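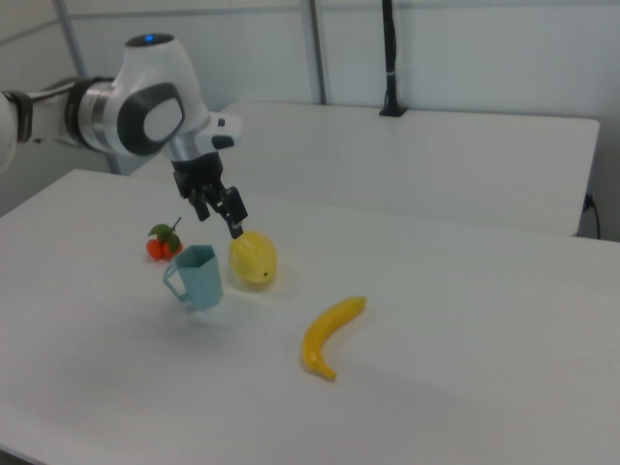

**Sourdough starter** is a mix of flour and water that's been left out long enough for wild yeast and bacteria to move in. I've kept one going for 4 years, so what follows is the general picture with a lot of my own kitchen mixed in.

## How it works

The yeast makes gas, which lifts the dough. The bacteria make acids, and those give you the sour taste (and help keep mold away). You feed the thing by tossing most of it and stirring in fresh flour and water. I use 90 grams of each – my sister-in-law thinks that's wasteful, and she's probably right!

## Flour

Rye gets a new starter moving faster than white flour does. I began with a bag of Sunar whole rye, then switched to Rafferty bread flour when our grocery store stopped carrying it. The starter sulked for a bit and came back fine.

## Names and local habits

In Uvon, where I grew up, people call it "the sponge," although bakers elsewhere save that word for a dough made with store-bought yeast. The bakery there says its starter is 121 years old. I love that story, but the microbes in a jar shift with the flour and the room, so I wouldn't read too much into age.

## Storage

A fed starter keeps in the fridge for a week or two between feedings. Gray liquid on top is just hooch – stir it in or pour it off. Pink or orange streaks mean throw it out.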